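Atgate Benefit Letters

Version 2, last changed 14th January. Maintained by Petro Moroz.

What is in it

The set has 1153 short texts about public pension and health cover for older people. They are questions that readers sent to the Bernen advice page, together with the replies our desk wrote. Names, addresses and claim numbers were removed by hand before the texts were put into files.

Of these, 555 were written first in Portuguese, at the Assunção office, and then translated. The translated texts keep the mark "tr" in the column source. Please do not mix them with the others if you study style — the sentences are longer and the tone is more formal. 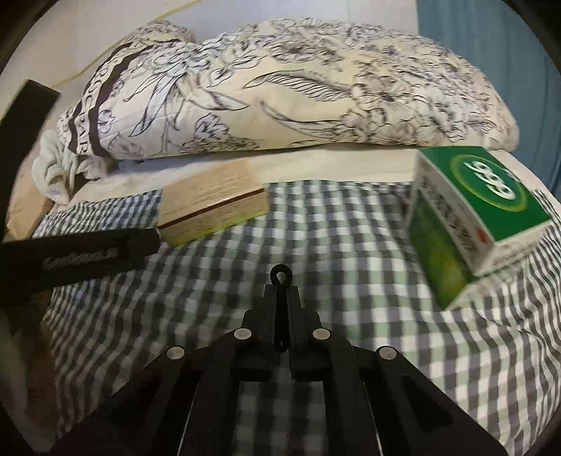 Columns

id: a number, not in order of time
topic: pension, survivor, drug cost, home care, other
question: text of the reader
reply: text of the desk
source: "or" or "tr"

The topic was chosen by one person and checked by a second one. When they did not agree, the row has "other", so this group is bigger than it should be.

How to load

Unpack the archive and open letters.csv with UTF-8. Some replies contain line breaks inside the quotes, and older spreadsheet programs cut them wrong. The Illus reader opens them well from version 3.

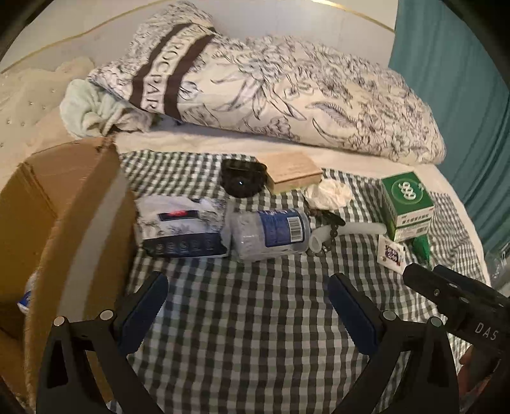

Folded floral duvet and mint-green towel on a gingham sheet.

Known problems

Rules for benefits change every year, and the replies were not updated after they were sent. Do not use them as advice. Amounts of money are written as the reader wrote them, sometimes per month and sometimes per year, without a note. A few questions appear two times with small changes in the words. We left them in.

Next version

In June we want to add the date of each reply and to split "home care" into care at home and care in a residence. Corrections can be sent to Petro with the id of the row.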